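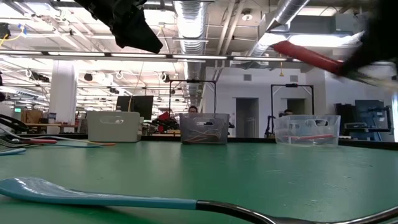 Momeck Kitchen Share
Progress report to the Demar Fund, period ending January

Prepared by Mwangi Kashindye

Work this period was on the utensil part of the lending stock. The cookware and small appliances were covered in the last report and have not changed.

Sorting

We received mixed utensils from two sources, the Steneck school kitchen and the public drop-off on Tuesday evenings. Spatulas, spoons, ladles and tongs came in together and had to be separated before they could be lent out. Each piece is now checked for melted edges, loose heads and cracked handles, then put in a bin by type. Silicone and nylon tools are kept apart from metal ones -- borrowers with nonstick pans had complained about scratches, and this was the simplest fix.

Pieces that fail the check go to recycling if they are all metal. The rest are thrown out. Silicone heads that come off their handles are kept for now. Yao-tsung Lam is looking into whether they can be glued back on safely, but we do not have an answer yet.

Bins

We changed to plastic bins with a handle opening in the front. The old cardboard trays sagged and could not be washed. We would like see-through bins for everything that goes out on loan, so that staff can check the contents without lifting things out. The solid white ones are harder to work with and need a label on the front. Labels are still being printed.

Long-handled tools remain a problem. They stick out of the shorter bins and catch on the shelf above. We have priced a deeper bin from Rüegg and will order it next period if the budget line allows.

Lending

There are now 500 utensils ready to lend, packed in sets of five or seven depending on the size of the household. Returns have been good. The most common missing item is the small spatula.

Spending

Of the 2,000 dollars granted for storage and cleaning supplies, most has gone to bins and a second drying rack. Receipts are attached. We do not expect to go over.

Next period

Finish the labels. Decide on the deeper bins. Write a one-page washing guide to go out with each set -- several came back greasy, and rewashing took up most of two afternoons. Yao-tsung has a draft of the guide and will send it to the fund for comment before it is printed.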